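帕莫拉（Pamora）家庭果蔬购买、存放与食用情况调查
参与家庭征集公告

发布单位：苏布拉马尼亚姆（Subramaniam）膳食与家庭研究所
适用地区：普拉恩斯维尔（Prarnasville）、塞恩贝格（Cernberg）

为了解城镇家庭日常购买、存放和食用新鲜果蔬的实际情况，我所现面向上述两地居民公开征集“帕莫拉”调查的参与家庭。有关事项公告如下。
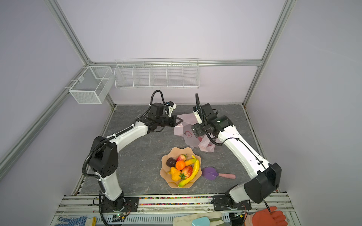
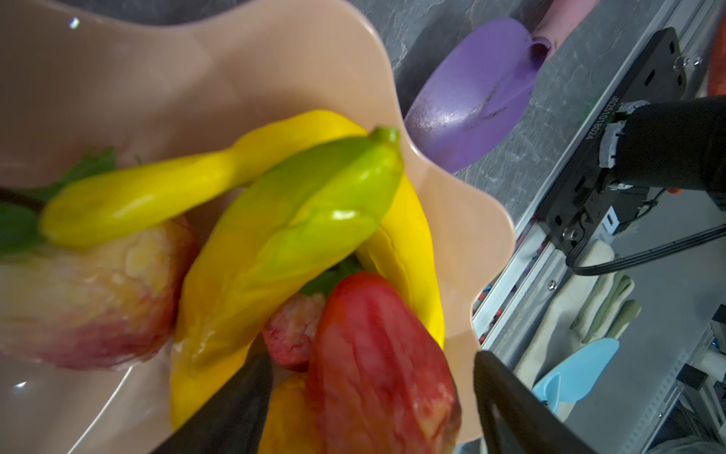 上图：大理石纹台面与粉色塑料袋；下图：桃色波浪边塑料碗与仿真水果。

一、调查背景

新鲜果蔬从购买到食用，中间要经过携带、分拣、清洗、存放、处理等多个环节。以往的膳食调查多询问受访者“吃了什么”“吃了多少”，对买回家之后放在何处、放了多久、因何未能食用等情况记录较少。本所在普拉恩斯维尔开展的前期访谈显示，同一家庭中负责采购的人与负责做饭的人往往不是同一人，二者对家中果蔬存量的估计常有出入。仅凭一次性问卷，难以反映上述情况。

“帕莫拉”调查采用家庭日记与入户访谈相结合的方式，在一段连续时间内记录参与家庭的果蔬购买、存放、食用和丢弃情况。调查结果将用于编写家庭果蔬存放指导材料，并供两地社区营养服务机构参考。

本调查不涉及任何药物、保健品或医疗器械的试用，不要求参与家庭改变现有的饮食习惯，也不推销任何商品。

二、征集规模

本次调查计划征集参与家庭1128户，分布于两地共54个居住片区。各片区名额按常住户数分配，报名家庭超过该片区名额时，由本所以随机抽取方式确定入选家庭；未入选的合格家庭列入候补名单，在原入选家庭退出时依次递补。

三、参与条件

报名家庭应当同时符合下列条件：

（一）在普拉恩斯维尔或塞恩贝格有固定住所，且在调查期间不计划迁居；
（二）家中有可正常使用的厨房，平日以在家做饭为主；
（三）至少有一名年满十八周岁的成员愿意担任“家庭记录员”，能够阅读和填写中文或当地通用语言的表格；
（四）同住的成年成员均知悉并同意参与本调查；
（五）调查期间，家庭记录员连续离家不超过两日。

单人居住的家庭、合租家庭、多代同住的家庭均可报名。合租家庭如各自采购、各自做饭，应当分别报名；如共同采购、共同做饭，则按一户报名。

有下列情形之一的，暂不列入本次征集范围：

（一）家庭成员从事果蔬批发、零售或配送业务，且家中果蔬主要来自经营余货；
（二）家庭成员正在接受须严格限制果蔬摄入的治疗；
（三）家庭成员为本所在职人员或其直系亲属；
（四）正在参与其他机构组织的膳食记录项目。

四、参与内容

（一）家庭日记。家庭记录员须连续30日填写《家庭果蔬日记》，内容包括当日购入的品种和数量、存放位置、食用情况以及丢弃情况和原因。当日没有购买或丢弃的，在相应栏内填写“无”即可。日记可以使用纸质版本，也可以使用网页版本，由参与家庭在签署同意书时选定，中途如需更换，请提前告知联络员。

（二）入户访谈。调查员将对每户进行3次入户访谈，分别安排在日记开始之前、日记期间和日记结束之后。首次访谈主要了解家庭成员构成、厨房和储藏空间的情况，并讲解日记的填写方法；第二次访谈核对已填内容；末次访谈回收日记，并听取家庭成员的意见。访谈时间由双方商定，可安排在白天或傍晚。

（三）称量。首次访谈时，调查员将向每户发放厨房秤一台和记录夹一本。家庭记录员在丢弃果蔬前应当称重并记录。果皮、果核、菜根等通常不食用的部分单独记为一栏，不计入丢弃量。

（四）储藏情况登记。经参与家庭同意，调查员在访谈时登记冰箱、橱柜、阳台等处果蔬的存放方式。参与家庭可以指明不希望登记的区域，调查员不得自行开启柜门和冰箱门。

填写日记时请注意以下事项：散装购买的果蔬，可按重量填写，也可按个数填写，但同一品种前后应当保持一致；亲友赠送和自家种植的果蔬须注明来源；冷冻、腌制或制成果酱后继续存放的，记为“转为加工品”，不记为丢弃；外出就餐时食用的果蔬无须填写。香蕉、桃子等存放期间颜色和软硬变化明显的水果，请在备注栏中写明食用或丢弃时的状态，用词以家庭平日的说法为准，不必使用专门术语。

五、参与补贴

完成全部日记和入户访谈的家庭，可获得本所发放的参与补贴，并可保留厨房秤。补贴标准在同意书中列明，由联络员在签署前逐项说明。补贴于末次访谈结束后以银行转账方式支付，不以现金形式发放。

因故中途退出的家庭，按照已完成的环节折算补贴。退出无须说明理由，也不影响今后参加本所其他调查。中途退出的，请将厨房秤交还联络员或就近的登记点。

六、个人信息与知情同意

参与本调查完全出于自愿。入选家庭在首次访谈前将收到《参与说明》和《知情同意书》，请家中各成年成员仔细阅读。同意书须由家庭记录员和其他同住成年成员分别签署，不得代签。家中有未成年人的，由其监护人代为决定是否在日记中记录其食用情况。

本所以户为单位编号，日记和访谈记录中不出现姓名、门牌和联系电话。联系信息与调查资料分开保存，仅由负责联络和支付补贴的人员使用。调查报告只发布汇总结果，不公布单户资料。

参与家庭有权查阅本户资料，也可在报告定稿之前书面申请删除。申请人须提供家庭编号和同意书副本，本所收到申请后将书面答复处理结果。

七、报名方式

报名截止日期为8月17日。报名可采用下列任一方式：

（一）网上报名：登录本所网站“调查与征集”栏目，选择“帕莫拉”，填写报名表；
（二）现场报名：在办公时间内前往普拉恩斯维尔公共图书馆一层服务台或塞恩贝格市民服务中心登记窗口，领取并填写报名表；
（三）邮寄报名：将填妥的报名表寄至本所调查联络处，信封注明“帕莫拉调查报名”，以邮戳日期为准。

报名表须填写的内容包括：住址所在片区、同住人数、家庭记录员的年龄和联系方式、平日做饭的大致频率、可接受访谈的时段。报名阶段不收取任何证件复印件，也不收取任何费用。每户只需报名一次，重复提交的，以最后一次填写的内容为准。

不便自行填写的居民，可请家人协助，或在现场登记点由工作人员代为填写，经本人核对后提交。两处登记点均备有大字版报名表。

八、遴选与通知

报名截止后，本所将对报名表进行资格审核，必要时以电话核实有关内容。审核结束后按片区进行抽取，入选家庭和候补家庭均会收到书面通知，通知方式以报名表中所选方式为准。收到入选通知的家庭，请按通知所载期限确认是否参与；逾期未确认的，名额由候补家庭递补。

首次入户访谈自10月起分片区进行，具体日期由联络员与各家庭另行约定。日记自首次访谈次日开始填写。同一片区内各家庭的起始日期可能不同，请以本户日记封面所填日期为准。

九、调查员身份核验

所有调查员均持有本所签发的工作证，证件上印有照片和编号。入户前，联络员会将来访调查员的姓名和证件编号告知参与家庭。如来访人员与预先告知的信息不符，或有推销商品、索取费用等行为，请不要让其入户，并及时与本所联系。

参与家庭可以要求更换调查员，也可以要求在访谈时有亲友在场。

十、常见事项说明

关于家中成员临时外出。家庭记录员外出期间，可由另一名已签署同意书的成年成员代为填写，并在当日日记上注明。

关于漏记。如有漏记，请在想起时补填，并在日期旁标注“补”字。记不清的内容请留空，不要估填。

关于节庆和聚餐。遇有家庭聚会、节庆宴请等情况，照常记录，并在备注栏写明用餐人数的变化。

关于结果反馈。汇总报告完成后，本所将向每户参与家庭寄送简要版本一份。希望了解本户记录情况的，可在末次访谈时提出，由本所另行整理寄送。

十一、联系与监督

调查负责人：Mairéad Keane
报名与联络事务：Sulastri Jugah
咨询地点：苏布拉马尼亚姆膳食与家庭研究所调查联络处

对征集程序、调查员行为或个人信息的使用有异议的，可向调查负责人书面反映，也可直接向本所研究伦理办公室提出。来信请注明家庭编号；尚未取得编号的，请注明报名时使用的联系方式。

本公告的中文版与当地通用语言版本具有同等效力。报名表、《参与说明》和《知情同意书》样本可在本所网站及两处现场登记点取阅。

苏布拉马尼亚姆膳食与家庭研究所
调查联络处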